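Riltonholm repair workshop to strip and sort 197 retired office computers

September 2018

Treller, the computer reuse workshop in Riltonholm, has taken in 197 desktop computers from the freight company Sirik and will spend the coming months taking them apart for spares. Parts that pass testing will go into rebuilt machines for local schools and libraries. The rest will be sent for metal recovery.

The computers are office towers that had reached the end of their service with Sirik. Each one is laid on its side on the bench and opened, so that the board, the power supply and the drive bays can all be reached from above.

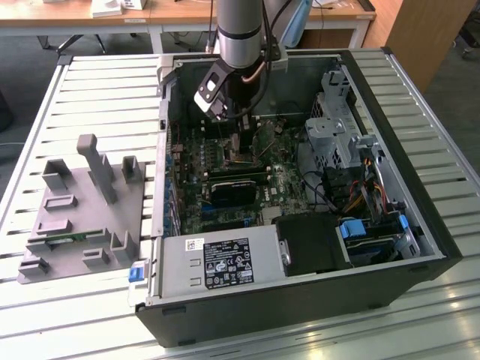
An opened Dell tower on the bench at Treller, with its graphics card in place.

"People tend to think of an old computer as one thing that either works or doesn't," said Nuria Salcedo, workshop manager at Treller. "We see a power supply, a board, a processor, some memory and a case. Most of those have years left in them, and a school that needs one part shouldn't have to buy a whole new machine."

Work on each tower follows a set order. The side panel comes off first, then the memory and the processor. The graphics card, drives and power supply come later, and the board is lifted out last. Blue tabs and latches on the drive bays and power supply mark the places to press or pull – a help to trainees who are new to the job.

The processor is the part that calls for most care. It sits in a socket under a metal frame, held down by a lever, and the contacts are easily damaged. Trainees practise on scrap boards before they are given a working one. 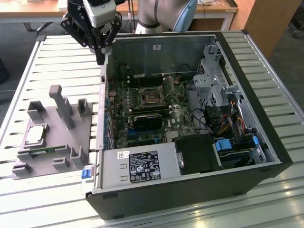 Training places

The project will also provide 10 paid training places, each lasting 27 days. Trainees will learn to open and strip a desktop computer, test the parts, label them and put together a working machine from stock. No earlier experience is needed. Applicants must be 18 or over and live in Riltonholm or Alcaraz.

"I came in able to use a computer and with no idea what was inside one," said Afaf Rawashdeh, who trained at the workshop in March and now leads the testing bench. "The first power supply I took out took me most of a morning. Now I show other people how to do it."

Rebuilt computers

Treller expects to have the first 40 rebuilt computers ready by next March. Schools, libraries and community groups can ask to be put on the waiting list. Machines are supplied with a keyboard, mouse and power lead – monitors are not included.

Requests for computers and applications for training places should be made in person at the Treller front desk in Riltonholm. Press enquiries should be addressed to Nuria Salcedo at the workshop.

ENDS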